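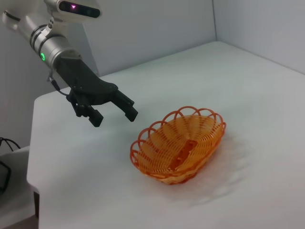

Sendero de Kuledora

El sendero de Kuledora es una ruta de senderismo de larga distancia, de trazado circular, que recorre las tierras altas del macizo del mismo nombre y los valles que lo rodean. Comienza y termina en la localidad de Poneck y se divide en seis etapas. Atraviesa pastizales de altura, bosque montano, brezales y una franja de cultivos en terrazas, y figura entre los itinerarios a pie más frecuentados de la región.

Toponimia

El nombre Kuledora designaba en origen únicamente la cumbre principal del macizo. Los pastores de la vertiente norte lo aplicaban a la peña que cierra el valle alto, mientras que en la vertiente sur el mismo relieve se conocía por el nombre de Dasetus. La cartografía posterior reservó Dasetus para el collado y extendió Kuledora al conjunto de la sierra. El geógrafo Gitau Rugemalira, autor de un estudio sobre la toponimia de la comarca, considera que ambos términos hacen referencia al agua, aunque no existe acuerdo sobre la etimología del primero.

Historia

La mayor parte del trazado aprovecha caminos anteriores a la creación de la ruta. El tramo comprendido entre Poneck y el collado de Dasetus corresponde a una antigua vía de trashumancia, de la que se conservan muros laterales de piedra seca y varios abrevaderos. Los tramos orientales siguen la senda por la que se transportaba la sal hacia los mercados del interior, abandonada tras la apertura de la carretera del valle.

La propuesta de unir estos caminos en un solo itinerario fue formulada por el excursionista Godfrey Kaijage, que había publicado por entregas sus notas de marcha en un boletín de montaña. Kaijage defendía un recorrido lineal con final en la costa. El proyecto definitivo, redactado por la ingeniera forestal Geeta Dubey, optó por el circuito cerrado, de menor coste de mantenimiento y con acceso desde una única estación de autobuses. El proyecto suprimió también la ascensión directa a la cumbre, que quedó como variante.

El señalizado se llevó a cabo en dos fases. La primera comprendió las tres etapas occidentales; la segunda se retrasó por desacuerdos sobre el paso a través de las fincas de la ladera este y concluyó con la firma de una servidumbre de paso que sigue vigente.

Recorrido

El sentido habitual de la marcha es el contrario al de las agujas del reloj. Las etapas son las siguientes:

Primera etapa. De Poneck al refugio de Pastor. Sale de la plaza del mercado, cruza el río por el puente viejo y asciende entre terrazas de cultivo hasta el límite del bosque. El desnivel positivo es de 600 metros, concentrado en la segunda mitad.

Segunda etapa. Del refugio de Pastor al collado de Dasetus. Discurre por la antigua vía de trashumancia. Es la etapa más corta y la más expuesta al viento.

Tercera etapa. Del collado de Dasetus a las lagunas altas. Mantiene la cota durante casi todo el trayecto y atraviesa una zona de turberas mediante pasarelas de madera. De ella parte la variante que conduce a la cumbre de Kuledora.

Cuarta etapa. De las lagunas altas al valle oriental. Presenta un descenso prolongado sobre terreno pedregoso, con un paso equipado con cadena en la cabecera del barranco.

Quinta etapa. Del valle oriental a la ermita. Sigue la antigua senda de la sal a través de brezales y pequeños bosques de ribera.

Sexta etapa. De la ermita a Poneck. Transcurre por pistas agrícolas y enlaza con la primera etapa en el puente viejo.

Medio natural

El macizo está formado por materiales volcánicos sobre un zócalo de rocas metamórficas, visible en el fondo de los barrancos orientales. Las lagunas altas ocupan cubetas poco profundas y su nivel varía considerablemente entre la estación húmeda y la seca.

La vegetación se dispone en pisos. Por encima de los cultivos se extiende un bosque montano denso, rico en helechos y musgos, que da paso a un cinturón de brezo arbóreo y, finalmente, a pastizales de gramíneas altas. En las turberas crecen varias especies de juncos y orquídeas terrestres. El botánico Hüsnü Ateş estudió las comunidades vegetales del collado y advirtió del efecto del pisoteo sobre los márgenes de las lagunas, observación que motivó la instalación de las pasarelas.

Entre las aves destacan las rapaces que anidan en los cortados de la vertiente sur. Durante la época de cría, la variante de la cumbre permanece cerrada en su tramo superior.

Gestión y señalización

La conservación del sendero corresponde a la mancomunidad de municipios del valle, con sede en Poneck. Las marcas consisten en dos franjas horizontales pintadas sobre roca, árbol o poste; en los pastizales de altura, donde la niebla es frecuente, se complementan con hitos de piedra. La guía oficial, preparada por Tumaini Sang, incluye la cartografía de las etapas y la relación de fuentes, y se revisa periódicamente para recoger los cambios de trazado.

El acceso es libre, salvo en la tercera etapa, para la que se exige un permiso que se expide en la oficina de información de Poneck. La acampada se permite únicamente en las zonas delimitadas junto al refugio de Pastor y en el valle oriental. No se autoriza hacer fuego en ningún punto del recorrido.

Acceso y temporada

Poneck dispone de servicio regular de autobús, reducido en los meses lluviosos. La temporada principal comienza en junio, cuando los caminos de la vertiente norte suelen estar secos. Fuera de ella, el paso equipado de la cuarta etapa puede resultar intransitable por la crecida del torrente, y se recomienda utilizar el desvío señalizado por la margen izquierda.

El refugio de Pastor es el único alojamiento guardado de la ruta. En las lagunas altas existe un abrigo libre, sin agua corriente. La ermita ofrece un dormitorio para caminantes, que debe reservarse con antelación en la oficina de información.

Véase también

Collado de Dasetus
Macizo de Kuledora
Senda de la sal
Trashumancia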